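Stuff people ask me about the Talavera swap shelf

What is it?
A shelf of pantry food in the front hall at Talavera. You bring something you won't eat, you take something you will. I started it in January after I found 31 cans of chickpeas in my own kitchen (long story, there was a sale).

Do I have to bring something to take something?
Nope! Take what you need. It evens out.

What can I bring?
Anything sealed, in date and okay at room temperature. Rice, pasta, cookies, tea, soup. Please no home canning, I know yours is lovely but I can't put it out.

Is there a limit?
One grocery bag per visit. If you're clearing out a whole house, write to me first and I'll make room in the back closet.

When can I come by?
Any time the hall is open. The side door on Mondine sticks, so give it a shove.

What if the package is a little beat up?
Dents and creases are fine with me. Torn or puffed up goes in the trash. 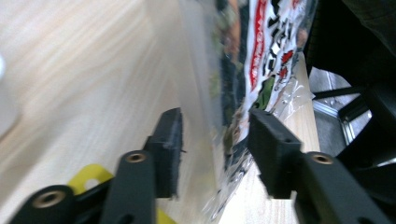

Page last changed: 18th May

Can I leave things on the floor if the shelf is full?
Please don't, we get ants. Use the table instead and I'll sort it out when I'm in.

Do you take pet food?
Yes, unopened bags and cans. Bottom shelf, left side.

Can I get a list of what's there?
I tried keeping one and gave up after 140 lines. Just come look!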